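Science for Kids | Robots and Machines | Ages 8 to 12

How Changing the Wallpaper Can Help a Robot Learn

Think about the last time you picked up a pencil. You saw it, you reached, and your fingers closed. If somebody painted your bedroom green tonight, you could still pick up the pencil tomorrow. The color of the wall has nothing to do with it.

For a robot, the color of the wall can matter a lot. Radwa Samir and Teguh Nair study this problem in a project called Kestivik. They want to find out what a robot pays attention to when it learns a job, and how to help it pay attention to the right things.

How a robot learns to pick something up

The robots in the Kestivik project learn by copying. A person steers the robot's arms through a job, such as picking up a stapler. While the arms move, a computer saves two kinds of information. It saves what the cameras see, and it saves how each joint of the arm moves. One complete try, from start to finish, is called a demonstration.

After many demonstrations, a computer program looks for patterns. It learns that when the cameras see one thing, the arm should move one way, and when they see something else, the arm should move another way. This kind of learning is called imitation learning. To imitate means to copy.

The program has one big weakness. It does not know what a stapler is. It only gets pictures made of tiny colored dots, called pixels. A wall takes up a lot of pixels. A stapler takes up only a few. So the program may start using the wall as a clue, even though the wall has nothing to do with the job.

A room full of birds

To test this, the team gives the robot's work area different walls. A work area like this is called a cell. One set of walls has a winter pattern with red-breasted birds called bullfinches, along with leaves and pinecones. There are other things to look at too, including wire baskets and a bag of cassava chips. 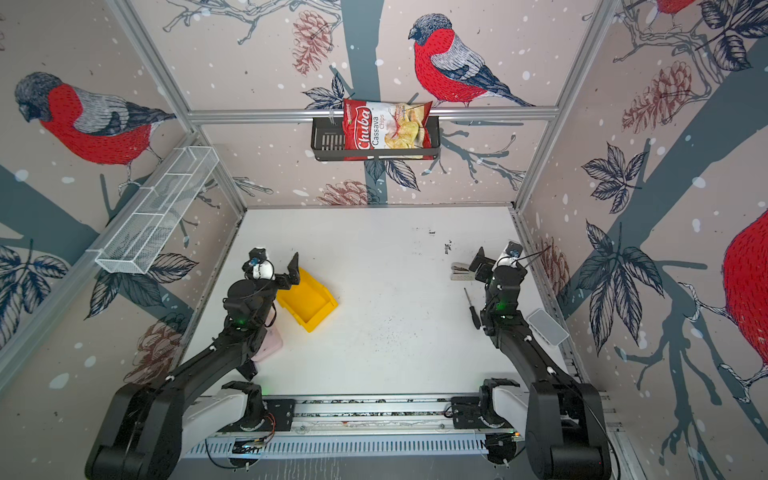 Two robot arms share a white tabletop. A stapler and a screwdriver lie near the arm on the right.

Patterns like these are busy on purpose. A red bird is bright and large, and it could easily catch the program's "attention." If the robot can do its job with birds, leaves, and a bag of chips in view, that is a good sign.

What the team tried

Radwa and Teguh trained two programs. They called the first one Milov and the second one Ginting. Each program learned from 80 demonstrations of picking up a stapler.

All of Milov's demonstrations used the same plain walls. Ginting's demonstrations were divided among 5 different wall patterns. Everything else stayed the same for both programs. They used the same arms and the same type of stapler. Scientists call this a fair test. When only one thing is different, you can tell what caused the change in the result.

Then came the exam. The walls were changed to a pattern neither program had been trained on, and each program got 90 tries.

Milov picked up the stapler in fewer than half of its tries. Often the arm went to a spot on the table where the stapler was not. Ginting picked it up 77 times.

Ginting had seen the walls change again and again during training. The wall was no use as a clue, so the program had to look for something that stayed the same in every demonstration. The stapler was always there.

Getting a closer look

A camera above the table can show the whole job, but an arm can get in the way and hide a small object. For that reason, many robots also have a camera near the wrist. It moves with the arm, a bit like an eye on the back of your hand.

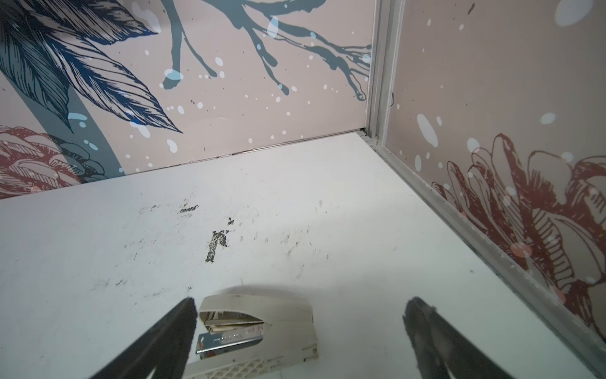
The view from a camera at the gripper. The stapler is on its side between two open fingers.

The wrist camera sees the object up close, and it sees marks on the table as well. Scuffs and smudges can be false clues too, just like wallpaper. Farah Lumbantobing, who joined the project in April, is now planning a test with different tabletops.

What we still don't know

The test used only one kind of object. A screwdriver is long and thin, and a program might need more demonstrations to learn how to grip it. The team also does not know how many wall patterns are enough.

Words to know

Cell: the work area around a robot.
Demonstration: one complete try at a job, saved so that a robot can learn from it.
Gripper: the part of a robot arm that holds things.
Imitation learning: learning by copying.
Pixel: one tiny colored dot in a digital picture.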